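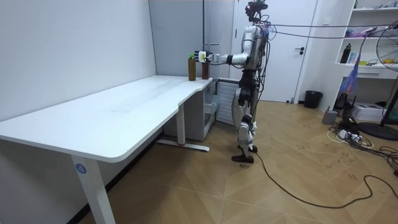 Notes on the bottle task, second half of the term

I said in the last post that I would write up the grasping work once the numbers stopped moving. They have mostly stopped moving, so this is the write-up. It covers the tabletop pick only. Walking is a separate subgroup and Ignacio Greenberg keeps his own log for that, which is more readable than this one.

The task is simple to state. The robot stands at the desk, reaches out, closes its hand on a bottle, lifts it, holds it for a count, and puts it back down inside a taped outline. We removed the tape for part of the term after it turned out that the vision code was using the tape as a landmark, and the outline now exists only in software. Everything in the old runs that depended on the tape has been thrown out.

A trial is scored as a pass if the bottle is upright at the end and its base is inside the outline. Anything else is a fail. We argued for a while over partial credit and Marcela Brabec talked us out of it. Her point was that partial scores had been hiding a problem in the release for most of October, and when we rescored those trials as pass or fail the problem was visible in a few minutes.

Setup

The controller is split into two parts. The first part moves the wrist to a standoff point in front of the bottle. The second part takes over from there and closes the distance slowly with the fingers already shaped for the grasp. We call the boundary between them the handoff, and almost all of the interesting failures happen at it.

The planner for the first part is Allora, which Corinne Szabo wrote two years ago for a different arm and has been patching since. It is not fast. It does produce the same path every time when given the same input, and for our purposes that matters more. The second part is Taltinlow, which started as a class assignment and still has the class assignment's variable names in it. I have renamed some of them. Anyone pulling the current branch should expect merge conflicts in the wrist file.

Standoff distance was the parameter I spent the most time on. If it is too short, the hand can brush the bottle before the second part has control. If it is too long, the small error in the shoulder estimate has room to grow, and the fingers arrive off center. We swept it in fixed steps with 30 trials per setting and everything else locked. The results did not give a clean peak. There was a wide flat region, then a sharp drop on the near side. I set the value in the middle of the flat region and left it there.

Tall bottles

Tall bottles are worse than short ones for the reason you would expect: the same sideways push at the neck tips them sooner. The first fix was to lower the grasp point. This worked on the bench model and then did badly on the robot, where the forearm came down too close to the desk and the collision check refused the path. We ended up with a compromise height and a slower close. The slower close did more for the pass rate than the height did.

Fill level also has an effect. A partly filled bottle shifts its weight as it is lifted, and the wrist torque reading wobbles for a moment afterward. Taltinlow used to read that wobble as slip and squeeze harder. It now waits for the reading to settle before making any decision about slip. The wait is a constant, and I know it should not be a constant.

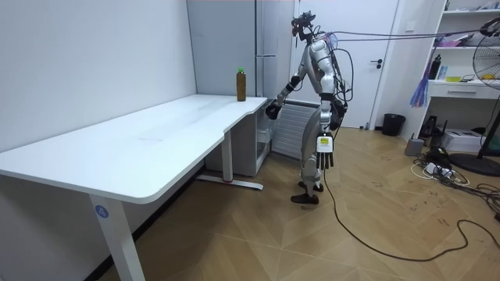 Lallitex Student Robotics Club -- Manipulation Team

The approach check is the part Imani Tillman rewrote this spring. Before it, the arm went from the raised position straight into the grasp with no test in between. Now there is a gate. The controller compares where the hand is with where the model says it should be, and if the difference is over the limit it stops and asks for a new estimate of the bottle position. It gets two tries. After the second it raises the arm, logs a fail, and waits for a person.

The cost is time. A trial that trips the gate takes a good deal longer than one that does not, and during a long session this adds up. Myrtle Lindgren wanted to raise the limit so that it trips less. I wanted to leave it. We ran it both ways, and the higher limit let through exactly the kind of off-center grasp the gate was written to catch, so the limit stays where it was. Myrtle has asked me to record that her version finished the session earlier. It did.

Numbers

The last full block was 100 trials with the gate on, the slow close, and the standoff value described earlier. There were 26 fails. I have sorted them by cause as well as I can from the logs:

Gate gave up after the second try. This was the largest group. In most of these the bottle estimate was stale, and the fix is probably in the vision code and not in the gate.

Bottle tipped during the close. Fewer than before, and nearly all at the far end of the reach, where the shoulder is least accurate.

Placed outside the outline. These are release problems. The fingers do not all open at the same moment, and the last one to let go drags the base a little.

Unknown. The log ends early on these. I suspect the logger and not the robot, but I cannot show it yet.

The release problem is the one I would fix first. Corinne has suggested opening the hand in two stages, with a small opening to let the bottle settle and then the full one. It is a short change. The reason it has not been made is that the hand firmware treats a second open command as a repeat and drops it, so the change has to be made lower down than any of us would like.

Things to do before the next block

Check that the logger flushes at the end of a trial. Turn the settle wait into something that depends on the signal. Repeat the far-end trials with a fresh shoulder calibration -- the current one predates the last time the arm was opened up, and I should have caught that before running the block. Ignacio also wants to know how much the torso leans at full reach, which nobody on our side has measured. My guess is that some of what I am calling shoulder error is lean. If so, the standoff sweep has to be done over.

Marcela has the raw logs and the rescoring script. The script expects the old folder layout and will silently skip anything in the new one, so check the trial count it prints before trusting the output.

Posted 2 June 2024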